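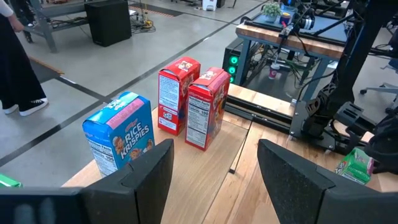

Gauge, according to Zoltán Juhász, is the only number in a sweater pattern that the knitter supplies, and it is the one most often supplied wrong. He has been grading patterns for Pikholm for long enough to have a settled view of where the errors come from. Most of them, he says, are made before the first stitch of the garment is cast on, in a square of fabric too small to measure.

The usual instruction is to knit a swatch four inches wide and compare it with the figure in the pattern. A four-inch swatch has two edges, and the stitches next to each edge are not the same size as the stitches in the middle. Edge stitches tend to be loose, and stockinette curls, so the outer half inch on either side is hard to flatten without stretching it. What remains is three inches of usable fabric, from which the knitter is asked to work out the width of something that goes all the way around a chest.

The arithmetic is not forgiving. Take a body of 200 stitches at a pattern gauge of five stitches to the inch. The finished circumference is 40 inches. If the knitter is getting five and a quarter stitches to the inch, the same 200 stitches come to just over 38 inches. At four and three quarters they come to a little over 42. A quarter of a stitch is hard to see with a ruler on a small square. Four inches of difference between those two sweaters is easy to see in a mirror.

Juhász asks for a swatch at least 6 inches wide, measured over the center four. For the Grallcombe pullover, which is worked in the round, he asks for the swatch in the round as well. Many knitters purl more loosely than they knit. A flat swatch contains both kinds of row and a circular one contains only knit rounds, so the two can disagree even with the same needles and the same yarn. The common shortcut is to knit across on a circular needle, slide the work back to the other tip, and carry a long loose strand behind. The strand has to be long enough that it does not pull the edges in. When measuring time comes, the strands can be cut.

Then there is washing. Antal, the sport-weight wool used for the Grallcombe samples, relaxes in water. Juhász measured one of his own swatches at 24 stitches to four inches off the needle and 23 after soaking and drying. He soaks for 30 minutes in lukewarm water, presses the swatch in a towel, and leaves it flat without pins. Pinning a swatch that will become an unpinned sweater gives a gauge the sweater will not keep. Lace is the exception, as lace is going to be pinned anyway.

Superwash yarns need more caution. The treatment removes or coats the scales that hold the fibers together, and the fabric can grow a good deal in length once it is wet. A short spell in the dryer brings some of them back, where the label allows it. The swatch should get whatever the sweater is going to get, dryer included.

Row gauge gets less attention, and in a plain drop-shoulder sweater it can mostly be left alone, with lengths given in inches. A yoke is different. In the Grallcombe the decreases are spaced by rounds, and the depth from neck to underarm depends on them. A knitter who matches stitch gauge and gets fewer rounds to the inch will have a deeper yoke, with the underarm sitting low and the body pulling upward whenever the arms are raised. The fix is to leave out plain rounds between decrease rounds. Pikholm now prints the round count and the target depth side by side, so that the gap can be worked out in advance.

Needle material matters too. Going from metal to bamboo in the same size can change the stitch count, as the yarn drags more on bamboo and the hands adjust. So can going from a long circular to a short one for the sleeves. Humham, the second pattern in the set, has a note at the sleeve – check again after 2 inches – and a suggestion to go up a needle size if the tube is drawing in.

When the numbers refuse to match, there is another way through. A knitter who likes the fabric at 22 stitches to four inches, and not at 20, can keep the fabric and choose a different size. Multiply the wanted circumference by the actual stitches per inch, then find the size in the pattern with the nearest stitch count. For 40 inches at five and a half stitches, that is 220. Lengths are followed for the original size. The yoke will still need its rounds checked, and yardage should be refigured before the yarn is ordered, with the swatch included in the total.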